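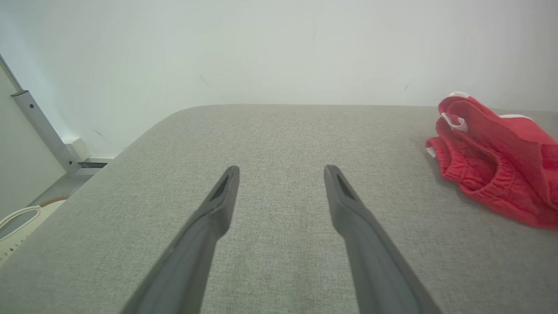
Tapizado gris claro.

Buscar en este sitio Buscar Introduzca un término Ir

Contra la butaca de las visitas

En casa de mis padres había un salón en el que no se entraba. Tenía un tresillo, una vitrina y una mesa baja con un cenicero de cristal que jamás conoció una colilla. Se abría en Navidad, en los bautizos y cuando venía el médico. El resto del año vivíamos los cinco en la cocina, que medía 8 metros cuadrados, y estudiábamos con los codos pegados a la panera.

Durante mucho tiempo pensé que aquello era cosa de una época y de una provincia. Crecí en Zamora y me parecía natural que las casas de allí tuvieran una habitación guardada, igual que tenían un brasero. Después viví dos años en Korby, donde alquilaba una habitación a un matrimonio mayor, y tenían lo mismo: un cuarto delantero con visillos, una alfombra sin pisar y la calefacción cerrada. Me lo enseñaron el primer día y no volví a verlo hasta que me fui, cuando me sirvieron allí el té de despedida.

El salón cerrado casi ha desaparecido porque los pisos ya no dan para tanto. La costumbre sigue. Ahora guardamos la vajilla, las sábanas de hilo, el abrigo bueno, la botella que nos regalaron en la boda y que se habrá picado. Compramos un sofá y al día siguiente compramos una funda para el sofá. Hay quien le quita la funda cuando llega gente, de manera que el tejido que ha elegido y pagado lo disfrutan los cuñados.

Mi opinión es que esto está mal, y lo digo sabiendo que tengo en contra a mi madre y a bastante gente sensata. Los argumentos a favor de guardar los conozco. El primero es que las cosas cuestan dinero. Quien ha pagado un mueble a plazos tiene derecho a querer que dure, y sería una frivolidad reírse de eso desde una casa donde las cosas se reponen sin pensar. El segundo es la hospitalidad: ofrecer lo mejor al que viene es una forma de respeto, y me parece respetable.

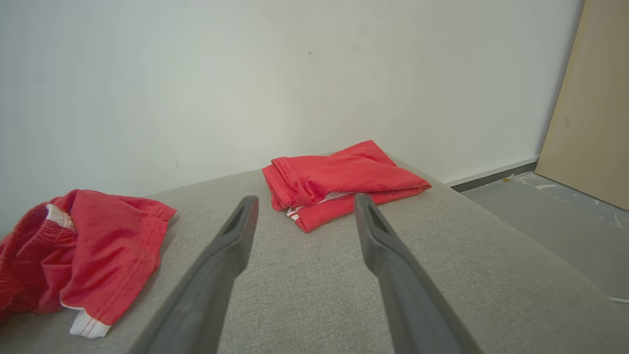 Ahora bien, el cuidado y el encierro son asuntos distintos. Una tela se cuida limpiando la mancha el mismo día, pasando el aspirador por las costuras y dándole la vuelta al cojín. Eso lo hacía también mi abuela con la única silla buena que tuvo, y se sentaba en ella todas las tardes. Le duró 59 años. El tresillo de mis padres, en cambio, salió de casa cuando vendimos el piso, con el aspecto casi nuevo y pasado de moda, y no lo quiso ningún familiar. Pagamos para que se lo llevaran.

Hay además un daño que no viene del uso. La espuma se reseca, las gomas pierden fuerza, la polilla prefiere lo que no se mueve y el sol que entra por la ventana se come el color igual con visitas que sin ellas. En el taller de tapicería de Murnelham donde trabajé un verano – era julio y hacía un calor espantoso – entraban muchas piezas de cuartos cerrados. Llegaban con el asiento impecable y el respaldo desteñido por un lado. Retapizarlas costaba lo mismo que retapizar las gastadas.

En cuanto a la hospitalidad, he comido en muchas mesas puestas con miedo. Uno nota enseguida la mirada que sigue a la copa. En Kilar me invitaron una vez a una casa donde el mantel bueno era el de todos los días, zurcido en dos esquinas, y a media cena un niño volcó la salsa. La madre echó un puñado de sal encima y siguió contando lo que estaba contando. Fue la cena en la que mejor me sentí de todo aquel viaje, y llevo unos 20 años acordándome de ella.

No propongo tirar las fundas. Si hay un perro, o niños pequeños, una funda ahorra disgustos y tiempo, y el tiempo también cuenta. Lo que discuto es el reparto: lo cómodo y lo bonito para el que viene dos veces al año, y lo viejo para quien barre, cocina y paga el recibo. Si en una casa hay una butaca mejor que las otras, debería ocuparla el que llega cansado del trabajo. Si hay unas tazas que gustan, que se use una por la mañana. Se romperá alguna, y quedarán las demás.

Mi madre responde a esto que yo nunca he sabido tener las cosas. Es verdad que mi sofá tiene un brazo oscurecido por las cabezas de las siestas y una quemadura pequeña de plancha, porque una noche de prisas planché una camisa encima. Ella, cuando viene, extiende una toalla antes de sentarse. Se la he visto doblar después y guardarla en el bolso, para la próxima vez.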